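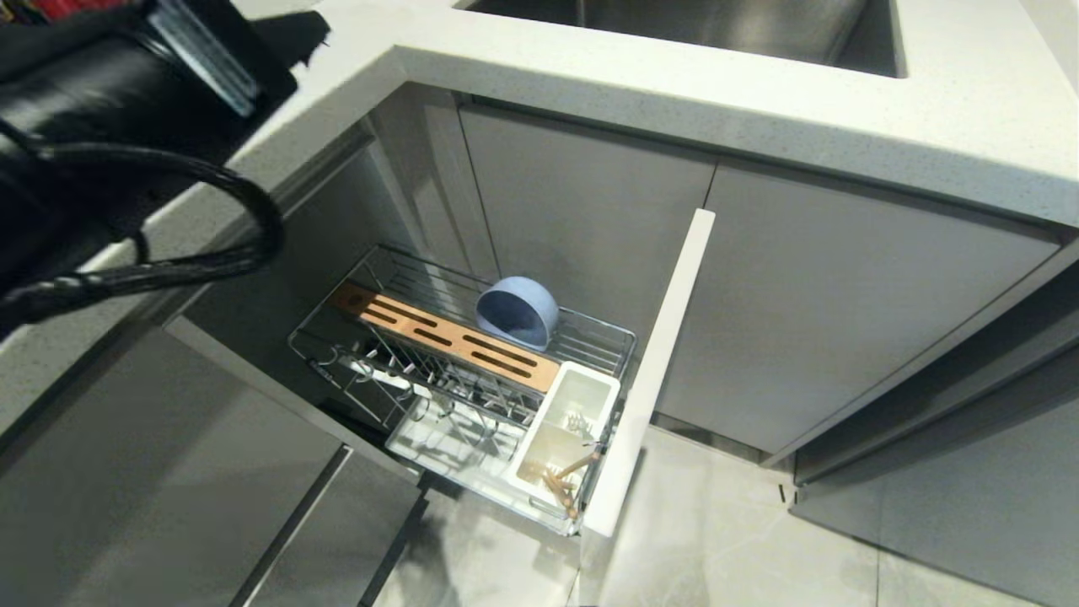
## 3.2 Storage habits in corner kitchens

The second part of the study dealt with how households use the storage that comes with a rented flat. Kallio's earlier survey in Harju found that tenants rarely change fitted cupboards, even where the landlord allows it. They change what they keep in them. We wanted to know if the same held in Wendunden, where most of the kitchens were refitted under a single programme and the tenants had no say in the layout.

Interviews were held in June with 14 households. Each took place in the home and was led by Loïc Jacquet. Tenants were asked where they kept dry food, pans, cleaning products and things used less than once a month. They were then asked to name the cupboard they liked least. Answers were noted in the tenant's own words and grouped afterwards by two readers working apart. Where the readers disagreed, the answer was left out of the grouping but kept in the notes.

The corner cupboard was named as least liked by 7 households. The usual complaint was bending. Older tenants said they had stopped using the lower part of it for anything heavy, and one couple had moved all their pans to a shelf in the hall. Tenants with small children complained less about reach and more about having to keep cleaning products somewhere else.

Worktop use followed a different pattern. Food and dishes in daily use tended to stay out on the counter, whatever cupboard space was free. Tenants described this as a matter of time in the morning. Two said they would put things away if guests were coming.
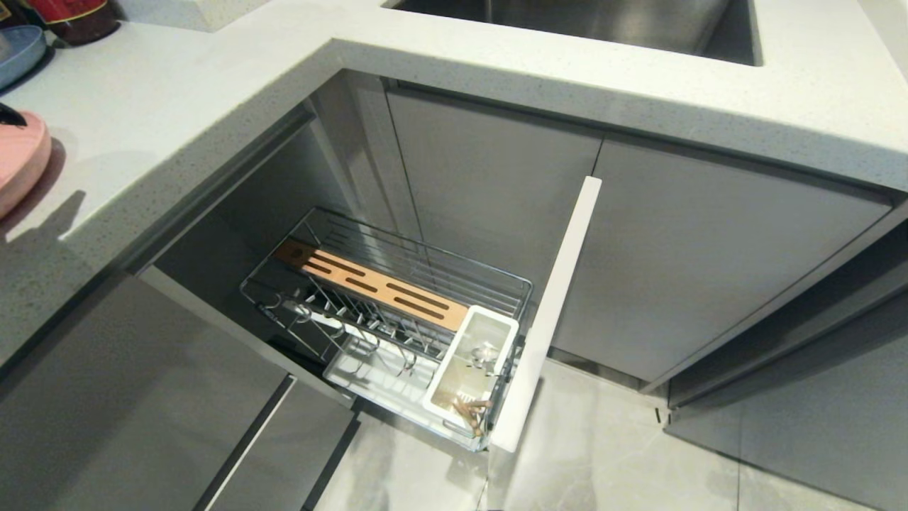
**Figure 4.** Worktop at an inside corner, with household items kept to one side of the sink.

The Skullano flats, which have straight kitchens, gave some 3 further interviews' worth of usable material, too little for a comparison. We return to them in Section 5. Length of tenancy made no clear difference in Wendunden, although the longest-standing tenants were more likely to have bought a separate larder unit.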